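Notes for the Otness talk, 10/01/2020. Slot is 45 minutes with questions, so skip anything in brackets if the clock is against me.

**Opening**

Start with the sound! Ask everybody to think of a lid rattling on a pan of potatoes. Wait. Let them hear it in their heads. Then: "Tonight is an hour, less a bit, about steam, and I promise we'll get back to the potatoes."

Say hello to the Grestine people who came over on the bus. Mention that the handout is by the door and has all the recipes on it, so there's no need to scribble.

**Part one: what boiling is**

Go slowly here, it's the bit people think they already know. Small bubbles early on are mostly air that was dissolved in the water. They come out as the water warms up and they have nothing to do with boiling. The real thing starts at the bottom, where the metal is hottest, and at first those steam bubbles collapse before they reach the top. That collapsing is the singing noise a kettle makes. I love this fact. Don't rush it.

Then the rolling boil, when the bubbles make it all the way up. From here on, turning up the burner doesn't make the water any hotter. It just makes steam faster. (Pause for the people who have been cooking pasta on full blast for years. I was one of them.)

**Part two: the lid**

Water that leaves as steam takes a huge amount of heat with it. Put a lid on and a lot of that steam hits the cool underside, turns back to water and drips down, handing its heat to the lid on the way. So the pot boils sooner and stays there on a lower flame.
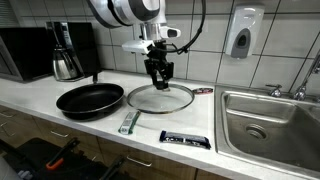
Now the question I get every single time: lid on or lid off? My rule is to ask what you want to happen to the water. Rice, beans, dumplings, anything that needs to keep its liquid — lid on. Tomato sauce, jam, stock you want to thicken, lid off and be patient. Mushrooms in a skillet, off, always, or you get gray soup.

Tilted lid is the in-between and deserves more love than it gets! Good for oatmeal and for milk, which will foam over the minute your back is turned.

Tell the Famar story: the rented cottage, 165 dumplings for the harvest supper, and me lifting the lid every two minutes to check on them. Gummy on top, fine underneath. Every peek lets the steam out and you start over. Someone usually groans at this point, so leave room for it.

**Part three: a little history**

Keep this light. The Ursu town cookbook has a handwritten page marked 1557 that tells the cook to seal the pot with a rope of dough. Flour and water pressed around the rim, baked hard by the heat, then cracked open at the table. Pass around the piece of baked dough I made (it's in the blue tin, don't forget the tin).

Then jump to the 1863 copy of the same book. The dough is still there, three hundred years on, but now there's a note in the margin: "a heavy stone does as well." Read it out loud, it gets a laugh.

[If running late, drop the bit about the stone and go right to the demo.]

**Demo**

Two matching saucepans, same amount of cold water, same setting on both burners. One covered, one open. Start them together and have the front row call out when they see each one boil. Keep talking while we wait, take questions, and warn people at the sides about the hot plate cord.

When lifting the lid, tip it AWAY from me so the steam goes out the back. Say this out loud too. Steam burns are nasty and that one habit prevents most of them.

**Questions I should be ready for**

Salt in the water: it's for flavor, the change in boiling point is tiny. Altitude: water boils cooler up in the hills, so beans take longer, and yes, a pressure cooker fixes that. Wooden spoon across the pot: pops some of the foam, works for a while, don't bet your stovetop on it.

Remind them the next one is in March and it's about bread crusts. Thank the kitchen crew, turn off both burners, collect the tin.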